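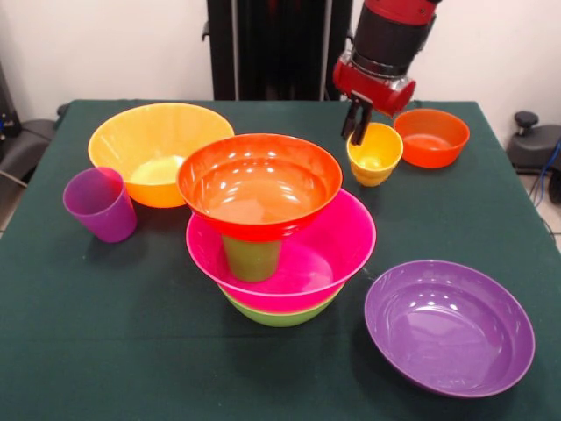 The red arm at work over the bowls and cups at the Nongate open day.

Visitors to the Nongate workshops in May were able to watch a robot arm sort and stack plastic kitchenware, in a demonstration that drew a steady crowd from opening until the doors closed at 4 pm.

The open day was arranged by Trirkurus, which rents the ground floor of the old Lenz building and develops software for robot arms. A total of 202 people signed in at the desk, the highest figure since the firm began opening its doors to neighbours and schools.

Most of them ended up at the table with the green cloth. The task sounds simple enough: pick up a cup or a bowl with a two-fingered gripper and put it inside, or on top of, another one. Malte Ruppert, who ran the demonstration, told visitors that thin, shiny plastic is harder to handle than it looks.

"A cup weighs next to nothing, so if one finger touches before the other, it slides away," he said. "And the rims shine under the ceiling lights. The software has to work out where the edge is and where there is only a reflection."

Each run started with the pieces in a different arrangement, some of them already stacked. Children were allowed to set out the table between runs, and several tried to make things as awkward as possible. A cup standing in a bowl with a second bowl on top was a popular choice. Visitors stayed behind a line on the floor while the arm was moving.

Not every run went to plan. In the morning session the arm dropped a bowl twice and had to be stopped once when it came down too close to a rim. Mr Ruppert restarted it by hand and carried on. By the afternoon the team had slowed the arm down a little, and the last 6 runs were finished without a stop.

Rüdiger Oltmanns, who manages the site, said the firm had no plans to sell a machine for kitchens. The work is part of a project called Ovaston, now in its third year, which looks at how robots can deal with everyday objects that have not been placed neatly for them. He mentioned canteens and parcel returns as places where it might be of use later on – though he would not give a date.

"People ask when they can have one at home to do the washing up," Mr Oltmanns said. "I tell them to keep their rubber gloves."

There were also short talks upstairs on safety and on training places at the firm. Trirkurus takes on three trainees a year, and applications for the next intake can be handed in at the Nongate office or sent by post.

The workshops will open again in the autumn, when the demonstration will be repeated with cutlery and lids added to the bowls and cups. Entry is free, but school groups are asked to book ahead.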